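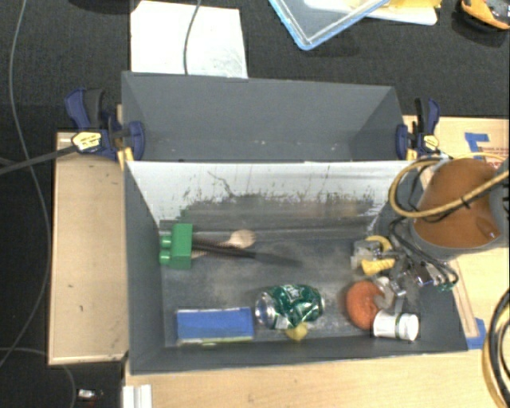 Issue 33, page 6

What Does a Robot Arm Cost?
Planning the money before the machine arrives
By Chepkoech Makokha

A robot arm has a price, in the same way that a bicycle has a price. The price of the arm is only one line in a longer list. The full list is called a budget. People who buy robots write the budget first and order the robot last.

Start with the job

A buyer first writes down the job in one sentence. "Pick mixed objects out of a bin" is a job. The sentence decides many of the things that must be bought.

A bin can hold a toy block, a wooden spoon and a crushed can all at once. Each of these has a different shape. A spoon is long and thin. A can may be smooth in one place and crumpled in another. A gripper that holds a block well may drop a spoon. The buyer has to choose a gripper that suits most of the objects, or pay for more than one.

Two numbers for every arm

Each arm comes with a data sheet. Two numbers on it are read before the others.

Payload is the weight the arm can carry. The gripper counts as part of that weight. If an arm can carry 6 pounds and its gripper weighs 2 pounds, only 4 pounds are left for the object.

Reach is how far the arm can stretch. It must be long enough to get to the corners of the bin, including the bottom corners.

A bigger payload and a longer reach usually cost more. Buying far more than the job needs leaves less money for the other lines.

The small lines

Godfrey Langat plans equipment for Zesidberg, a workshop that tests sorting machines. His last budget had 221 lines. The arm was one of them. Most of the rest were small: cables, cable ties, hoses, screws, tape, clamps, spare connectors.

Clamps are a good case to study. When a gripper pushes on a bin, the bin can slide. The arm has been told where the bin is, and it will keep going to that place after the bin has moved. Two bar clamps, one on each side, hold a bin in position. They cost very little next to an arm, and work stops without them.

Cables and hoses need planning too. They have to be long enough for the arm to turn, and they must not catch on anything. Langat measures each one with the arm at full stretch and then adds extra length.

Things that wear out

Some parts are bought once. Others are bought again and again. These are called consumables, or wear parts.

A coated panel inside a bin is a wear part. The coating can scrape away until the gray underneath shows. Gripper fingers wear as well. At Zesidberg the fingers are checked after every 1,000 picks and changed when they are too smooth to hold a can.

The objects in the bin also go on the list. A crushed can gets more crushed. Langat keeps a box of replacements and has a line for refilling it each November.

People's time

Someone has to set up the arm, write its instructions and fix it when it stops. That person is paid, and the hours belong in the budget. Wekesa Kaijage, who sets up arms at the same workshop, allows six days for the first job and two days for each change of gripper. Safety training is counted separately.

Then there is the spare money, called contingency. It is kept for costs that were not on the list. Langat sets aside one dollar for every ten he plans to spend.

Try it yourself

Choose a job at home that a robot arm could do, such as putting blocks into a box. Write it in one sentence. Make three columns on a sheet of paper: "buy once," "buy again" and "people's time." Fill in each column. Ask an adult to help you look up the price of one thing in the second column, and work out what it would cost for a whole year.

Words to know

Budget: a list of what will be bought and what it will cost.
Payload: the most weight an arm can carry, with its gripper included.
Wear part: a part that is used up and replaced.
Contingency: money kept back for surprises.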